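Drelville fixes what people complain about and leaves the rest alone. The town office answered 389 requests last year and calls that good service. I call it a fast reply. A service is good when the same request doesn't come back in November.

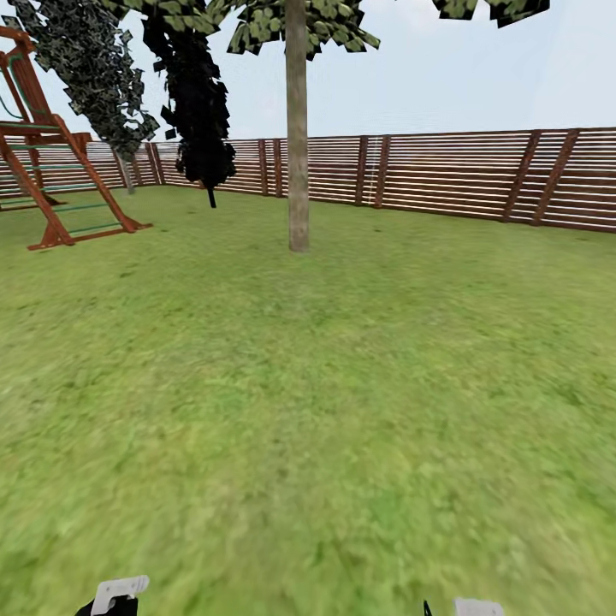 Who should set the standard? The people who use the service, in writing, before the budget is voted on.

Widerach did this with a list of five promises on one page. Residents there can check each one themselves. Our own plan runs to 26 pages, and I couldn't find a single promise in it.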